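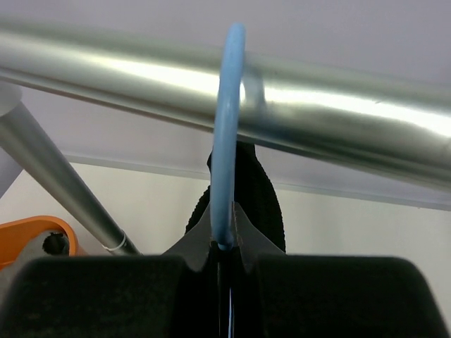
Laundry Tips for Dry, Itchy Skin (and a Few Claims You Can Ignore)

Every detergent aisle is full of promises about skin. Gentle, pure, kind, derm-this and derm-that. I have dry hands and shins that flare up every October when the heating comes on, and over the years I have bought most of those promises. A few habits around the wash did help. Most of the products did not, or not so I could tell.

Use less detergent

The cap on the bottle is huge, and the company that sells the bottle drew the lines on it. For a normal load in soft water I use 2 tablespoons of liquid and the clothes come out clean. If your towels feel stiff or slick, try one wash with no detergent at all and look at the drum halfway through. Suds mean there was old soap sitting in the cloth.

"Free and clear" versus "unscented"

These are different things. Unscented can mean a second scent was added to hide the first one. Look for "fragrance free" and then read the back anyway. I used Vesten Sensitive for a long time before I noticed it listed a perfume, near the bottom, in type I needed my reading glasses for.

Extra rinse

Most machines have the button and most people never press it. It costs you some water and 14 minutes on my machine. Of everything on this page it made the clearest difference to me, mainly with pillowcases and anything with a tight collar.

Skip the softener

Softener works by leaving a coating on the fabric. That coating then sits against you all day. It also makes towels worse at drying you, so you rub harder. White vinegar in the rinse gets recommended everywhere as the natural swap. I tried it for a season and could not tell the difference, and some machine makers warn that it is hard on rubber seals. Check your manual first.

Wool dryer balls

The Hinon ones came in a nice cotton bag. They thump around. My sheets were no softer and I still had static. Save your money.
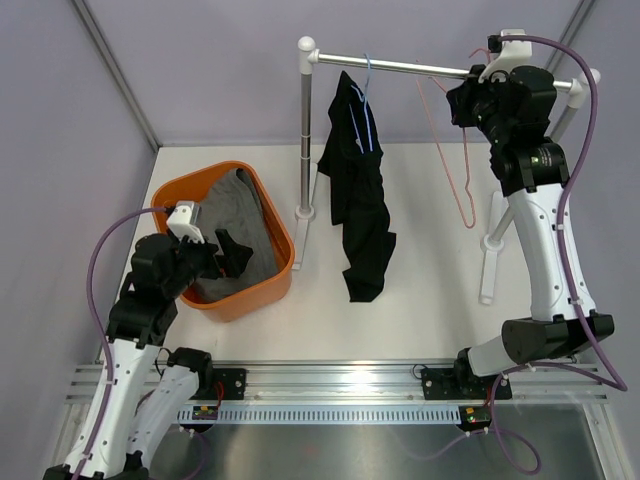

Photo: Skerow

Drying on a rack

Air-dried cotton can feel rough, and rough cloth on sore skin is no fun. Give each piece a hard shake before it goes up and another when it comes down. Shirts on hangers keep their shape and need less ironing. Leave space between things. If something is still damp after a night indoors and smells sour, wash it again - airing it will not fix that.

Wash new clothes before you wear them

I used to think this was fussy. Then I broke out along the waistband of a pair of dark jeans, straight from the store. Could have been the dye, could have been the finish, could have been the heat that week. I wash everything new now, inside out.

Soap nuts, laundry eggs, magnets

I will be brief. The Van den Broek laundry egg was supposed to last for months. I washed 4 loads with it and 4 with plain water, and picked the wrong pile when I tried to guess which was which.

Gloves for hand washing

Cotton liners under rubber gloves, and take them off as soon as your hands get sweaty. Wet skin shut in a glove gets just as sore as wet skin in a sink. Put plain ointment on afterward, the cheap kind in the tub.

If a rash spreads, oozes or keeps you up at night, see a doctor. A different detergent is a poor treatment for an infection.

Last updated March 29, 2021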